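Why Do Bricks Look Like That?

Have you ever stood close to a brick wall and really looked at it? Most people walk right past, but a brick wall is like a giant puzzle, and once you know how it works you'll start spotting the clues everywhere!

Let's start with the brick itself. A brick begins as clay, which is a sticky kind of mud dug out of the ground. The clay is pressed into blocks, left to dry, and then baked in a huge oven called a kiln. A kiln gets much, much hotter than the oven in your kitchen. The heat changes the clay for good, so it won't turn back into mud when it rains.

So where does the red come from? Iron! Many clays have tiny bits of iron in them, and when the iron bakes it turns red, a lot like rust on an old bicycle. Clay from one place can bake orange and clay from another can bake brown. Even bricks from the same kiln can come out different, depending on how close they sat to the fire.

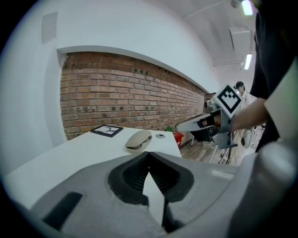

Now for the lines between the bricks. They are made of mortar, a paste of sand, water and a powder such as lime or cement. A bricklayer spreads it on with a flat tool called a trowel, sets a brick on top and gives it a tap. When the mortar hardens, it holds everything in place. Each row of bricks is called a course (yes, the same word as a course of a meal!).

Look at how the courses sit on each other. In many walls, the gap between two bricks has a whole brick above it and another below it. That pattern makes the wall stronger. Try it with toy blocks: build one tower with all the gaps lined up and one with the gaps mixed, then push each one gently. Which one splits first?

Some brick walls live indoors. Builders often cover bricks with smooth plaster and paint them, but sometimes people like the bricks so much that they leave a patch showing, with plain white wall next to it. It's called exposed brick, and it's a great place to go color hunting. Can you find red, orange and brown in one wall? Any dark ones? Dark marks can come from soot, or from the way a brick was baked.

Here's something else to try. Lay a sheet of paper over a brick and rub it with the side of a crayon. All the little bumps and pits will pop up on your page. Do it again on a different brick and compare the two!

Words to remember
Kiln: a very hot oven for baking clay
Mortar: the paste between bricks
Course: one row of bricks
Trowel: a bricklayer's flat tool

Written by Janelle Macaraeg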